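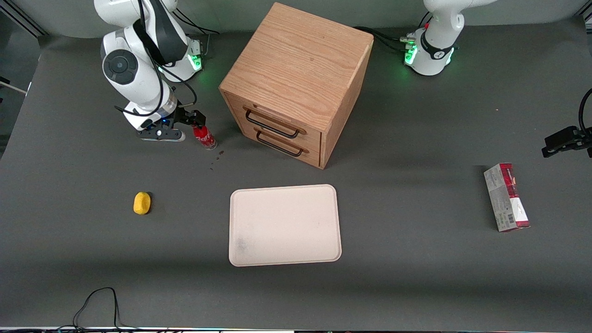
二 渡口

船票又涨了。二十二块,单程,不找零。

我把钱塞进窗口,里头的手收走,推出来一张皱票,上面印着Nernlow,墨都糊了。下一班两点。候船室的长椅断了一条腿,垫着砖,坐上去往左歪。我就往左歪着坐。

包里有她的信。最后一封,一月写的,走了快半年才到我手上。信上说腿不行了,院子里的杏树倒是好,说你要是回来就赶在杏子熟以前,熟了就来不及了,鸟比人快。没说想我。她从来不说。

我算过日子。六月十日,杏子该黄了一半。

船来了,比记忆里小。漆成绿的,从前是蓝的,也可能从前就是绿的。船工不认得我,我也不认得他。柴油味。一个女人抱着两只鸡,鸡的脚捆在一块儿,眼睛瞪得老大。她问我去哪儿,我说Khaemba。她说那边没什么人了呀。我说我知道。

其实不知道。

二十年。走的时候也是这条河,也是这个味道,她站在岸上,手里拎着我忘了拿的雨衣,没喊。我看见了,也没喊。船已经离岸了,喊了又能怎样,船又不会掉头。后来在Skostex那边做工,下雨的时候老想起那件雨衣。黄的,袖口烫了个洞。买过好几件新的,都不如它。

水声。鸡叫了一声,又不叫了。

过了沙洲就能看见坡。我站起来,扶着栏杆,手心全是锈。坡上以前有一排房子,现在剩下三四间,有一间没了顶。杏树呢。找了半天。在那儿,比房子还高了,黄的一点一点的,在风里晃。

我突然不想下船了。

真的,腿就那么僵着。船工喊,到了到了,下不下?抱鸡的女人推了我一把,不重,说走吧,再不走他要开了。我就下来了。鞋踩进泥里,凉的。

上坡的路改了道,绕了一大圈。以前一口气能跑上去,现在歇了两回,第二回坐在石头上,又把信掏出来看。她的字,越到后头越大,最后一行只写得下四个字:门没有锁。

门真的没锁。

院子里扫过。扫帚靠在墙上,井盖盖着,绳上晾着一条蓝毛巾。我喊了一声,声音小得自己都没听见。又喊了一声。

灶房里什么东西掉在地上,铁的,滚了好远。

然后是她的声音,比信里的字还大:鞋脱了再进来,刚拖的地!

我站在门口脱鞋。左脚的带子打了死结,怎么也解不开,越急越解不开。她也不出来,就在里头说,慢得跟你爹一样。又说杏子昨天摘了一盆,酸,你将就吃。又说怎么瘦了,她还没看见我呢就说瘦了。

带子还是没解开。我坐到了门槛上,低着头,跟它较劲,眼前糊成一片。树上有鸟,吵的要命,一只啄掉了半个杏子,啪的一声落在我旁边。

我捡起来,擦了擦,吃了。

酸。

(Tinimel副刊来稿)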